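Anyone else's place getting table-laying arms? What happened to your hours?

Started by trolleyqueen, Catering and Canteen Work board

trolleyqueen wrote:

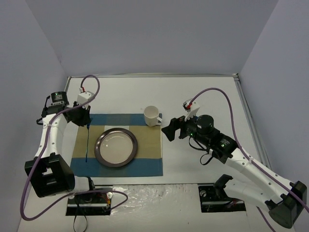
Plate and mug on the mat, both arms over the table.

I work in the staff restaurant and meeting catering at a company site, I won't say which. We do 400 covers on a busy day and on top of that the boardroom lunches, which are laid places with mats, plates and mugs. Since August we've had a pair of arms from Wudenano doing practice places in the back room. The plan is that they lay up trays and settings in the early morning and we come in later.

That last bit is my question. At the moment I start at 6.30 and the first hour is laying up. If that hour goes, do I lose it, or does it turn into something else? Our manager, Vija Kairys, says no one's contract changes this year. She's been straight with us so far but she doesn't set the budget.

Has anyone been through it already?

panwash_dave wrote:

We had something similar for tray assembly at the hospital kitchen. Different make. Nobody was let go but two people left and weren't replaced, so draw your own conclusions. The hour you're talking about went to cleaning and checking. Someone has to fill the racks the arms pick from and someone has to look over what they've done.

Ask for it in writing.

Luvska wrote:

I'll be the one to disagree then. I did lay-up for nine years and my wrists are no good now. Lifting 200 plates out of a warmer before seven in the morning is not a part of the job I'd fight to keep. If a machine can do it, let it, and fight about the pay instead.

trolleyqueen wrote:

Fair enough Luvska, and two of the girls here say the same. My problem is that I'm paid by the hour, so for me the pay and the plates are the same thing.

To give an idea of where it is at, it's one place at a time. Mat, plate, mug. I can lay a table of eight while it's thinking. The supplier's people say speed comes later.

oldfork wrote:

It will. We were told the same about the dishwasher line at Falolis and within a year it was quicker than the four of us. I was moved to the counter. I like the counter less, if I'm truthful, you get the complaints. But I finish at the same time every day now, and before that I never did.

panwash_dave wrote:

Who picks up when it stops? That was our biggest row. The agreement said "operator attends to minor faults" and it took a month to find out that operator meant us. No training and no extra money. We got a half day's training in the end and a small allowance after the union rep asked for it.

Grigaitė wrote:

I'm on the other side of this, I do rotas for a catering contractor. A few things from experience.

The business case is nearly always written on hours saved. Ask to see it. For one of our sites it said 2569 hours a year, and when I went through the rota most of those were hours where the same person was also taking deliveries and answering the door. Those jobs still needed doing. We ended up giving most of the hours back.

Also ask what happens on days when it's out of use. If the answer is "staff will cover", then the staff have to be there, and that has to be paid.

Luvska wrote:

That's useful. I'd add, ask who wipes it all down. At my old place the machines were everybody's job and so they were filthy.

trolleyqueen wrote:

Thanks, I hadn't thought about the deliveries. I do the bread and the milk in that first hour as well and it isn't on any sheet. I'll write down everything I do before 7.30 for a couple of weeks.

There are 32 of us on the catering side and only a handful come to the staff meetings. Might try and get a few more along to the next one.

oldfork wrote:

Put the bread and milk on the list first. And the door.

kettleon wrote:

Bit of a different view, I think you're all worrying too soon. One place setting at a time is years off doing a restaurant. Ours got switched off after a trial and it's under a sheet in the store room.

panwash_dave wrote:

Ours wasn't switched off, and two jobs went. She's right to ask now.

kettleon wrote:

Didn't say don't ask. I said don't hand your notice in.

trolleyqueen wrote:

No plans to! Meeting with Vija is at 2 pm, will post what she says about the faults and the early start.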